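Vedent legt Zwischenstand zur Haushaltsrobotik vor: Wäsche bleibt vorerst Handarbeit

Sonora, im Februar — Der Prüfdienst Vedent warnt vor zu hohen Erwartungen an Maschinen, die Kleidung zusammenlegen sollen. Im Projekt Trastero wurden 673 Faltversuche ausgewertet. In 377 Fällen lag das Stück am Ende so, dass man es in einen Schrank räumen würde. Bei Hosen fiel die Quote deutlich schlechter aus als bei Handtüchern.

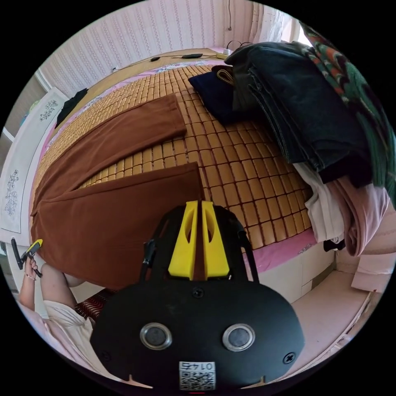 Die Hersteller werben gern mit Aufnahmen von leeren Tischen und einem einzelnen Hemd. In Wohnungen wird auf dem Bett gefaltet, neben Stapeln, die schon fertig sind — und die ein unvorsichtiger Greifer wieder umwirft. Für eine Hose brauchte das System Seo im Mittel etwa 400 Sekunden.

Vedent rät Wäschereien und Pflegediensten, vor 80 störungsfreien Durchläufen im eigenen Haus keinen Kaufvertrag zu unterschreiben. Der Bericht kann bei der Pressestelle angefordert werden.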